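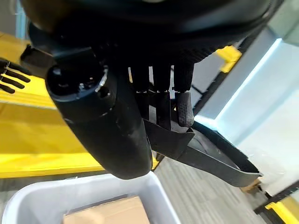
5. Turn the key to ON and wait for the Fisum boost gauge to sweep. It's a great little moment the first time!
6. Start the engine and let it idle for two minutes. Keep your foot off the gas. 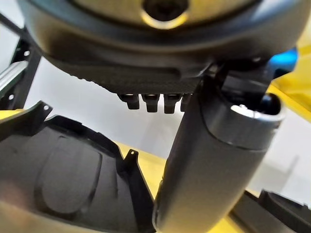 Lehner adds that on a cold engine the needle may hang near zero at first, and that you should leave the dial alone until it moves.
7. Press and hold MODE until the display shows 200, then let go.

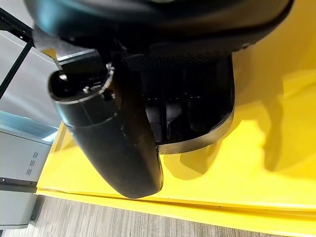 CAUTION
Never adjust the gauge while driving. Pull over first - the menu locks in gear anyway.
8. Pick Street or Track. Track is a blast, but it wakes up the shift light too.

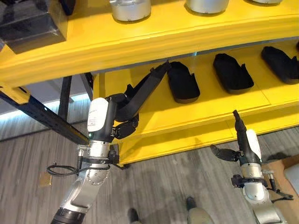 9. Press MODE once more to save. If code 404 shows, the sensor plug is loose - push it in until it clicks and go back to step 5.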